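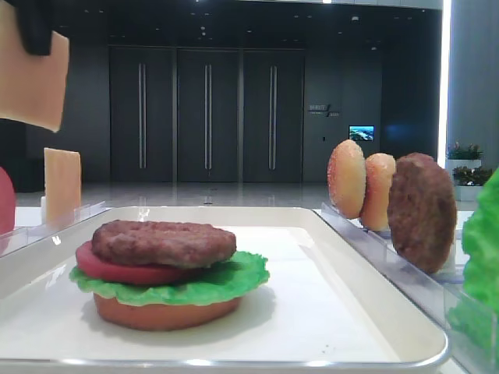

Cheese on its way in, patty already down. Taken from the fixed camera beside or above the tray.

Burger week, part two: the fingers

1/26/26

Last time I promised a fair comparison of the two finger sets, and then I spent most of December not doing it. Weronika Marciniak wrote to ask whether I had given up and opened a restaurant. No. The food is plastic and the service is terrible.

For anyone who skipped part one, the job is a toy hamburger. Every piece stands on edge in its own slot in a clear holder, the arm pinches it from the top, carries it over to the white tray, lays it flat and goes back for the next. Bun, lettuce, tomato, patty, cheese, and so on up to the top bun. A four-year-old does this in under a minute and then eats the tomato.

I had two sets of fingers to try. The Starero pair is narrow and stiff and came with the gripper. The Esard pair is wider, has a soft pad glued on the inside, and costs more than I told my wife. Same arm, same controller, same speeds, 100 burgers per set. I ran them over two weekends and one evening when I should have been at a birthday dinner (sorry, Tomás).

The buns told me nothing. Both sets pick up buns all day long. If your demo is only buns, be suspicious of your demo.

Lettuce was the first surprise. I expected the frilly edge to be trouble and it was, but only for the wide fingers, which grabbed a whole mouthful of ruffle and then didn't want to give it back. The leaf would hang on by one curl while the arm drove off to fetch the tomato. The narrow Starero fingers got between the frills and let go cleanly nearly every time.

Then the patty. It's lumpy all over, and lumps are bad news for a stiff finger. You get two points of contact if you're lucky and the thing swings like a saloon sign. The Esard pads squash into the bumps and it stays put. Point to Esard, and I felt a little better about the receipt.

Cheese is what I really wanted to write about. It's flat, thin and light, and you would think it's the easiest item on the menu. Getting hold of it by the top edge is easy. Putting it down is where my evenings went. The slice comes over hanging straight down and has to end up lying flat on a bumpy patty, so the wrist has to tip at the right moment and the fingers have to open without flicking it. With the narrow set, 41 slices slid off. I have watched a lot of cheese hit a table. With the wide set it was better, though I forgot to write down the first night's numbers, so you will have to take "better" on trust until I rerun it.

Some of that is my fault and not the fingers'. The release was set to open at full speed, which was left over from a block-stacking job. Thanakorn Srithong spotted it in my log in the time it took me to make coffee. Adding a 645 millisecond slow open fixed a good part of the flicking. Why 645? I typed it by accident, it worked, and I'm not touching it.

I also tried the Makowska controller for one afternoon. It has a lovely screen. It dropped its connection twice in the middle of a burger and I put the old one back.

Verdict so far: Esard for patty and cheese, Starero for lettuce, whatever you like for buns. Swapping fingers halfway through a burger is silly, so the wide ones are staying on and I'm going to shave the pads down a bit at the tips. Teresa Malinowski thinks I should leave the pads alone and come at the lettuce from the side. She may be right. I've already bought the sandpaper.

Next up is the cheese rerun, with the numbers written down this time.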